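Chapter 9
Keeping Fruit After Harvest

In this chapter you will learn:
why picked fruit goes on changing
how temperature and moisture affect storage life
how to plan a small fruit store

Dilwyn Edwards grows apples and pears on a north-facing slope at Skundwood. He picks the last of his early apples in September and sells most of them within a fortnight. The late apples are a different matter. They go into a brick shed behind the house, and the best of them are still fit to eat in March. Both crops come from the same soil and are picked by the same hands. The difference lies in the variety, the time of picking and what happens to the fruit once it is off the tree.

9.1 Fruit is alive

A picked fruit is cut off from its supply of water and sugar, but its cells go on working. They take in oxygen, use up stored sugar and give out carbon dioxide, water vapour and a little heat. This is called respiration. The faster a fruit respires, the sooner it softens and loses its flavour.

Fruits fall into two broad groups. Climacteric fruits, such as apples, pears, bananas and kiwi fruit, can be picked when mature but still hard, and will ripen afterwards. Non-climacteric fruits, such as cherries, grapes and strawberries, do not ripen further once picked and must be left on the plant until they are ready to eat.

Climacteric fruits also give off larger amounts of a gas called ethylene as they ripen. Ethylene speeds up ripening in other fruit stored nearby. A bowl of hard pears will soften sooner with a ripe banana among them, and one overripe apple can shorten the life of a whole tray.

Skin matters as well. A brown-skinned kiwi fruit loses water slowly, while a raspberry has very little protection and may spoil in two days. Any cut or bruise lets water out and moulds in.

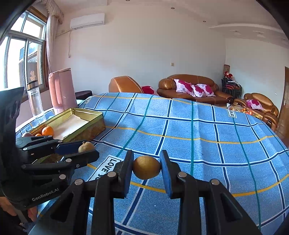

9.2 Temperature and moisture

Cooling slows respiration. Most apples keep best between 1 and 4 °C, although some varieties turn brown inside if kept below 3 °C. Bananas are damaged by cold and should not go below 13 °C.

The air in a store should be moist, or the fruit will shrivel. The grower Berwyn Kneath, whose packing shed at Gresum holds 4000 kg of apples, wets the floor each morning through the winter. He checks the trays for rot at the same time.

Activity 9A

Weigh two apples of the same variety. Put one in a refrigerator and leave the other in a warm room. Weigh both every other day for three weeks and plot the results on one graph. Which apple lost mass faster? Suggest how much of the loss was water, and how you could test your answer.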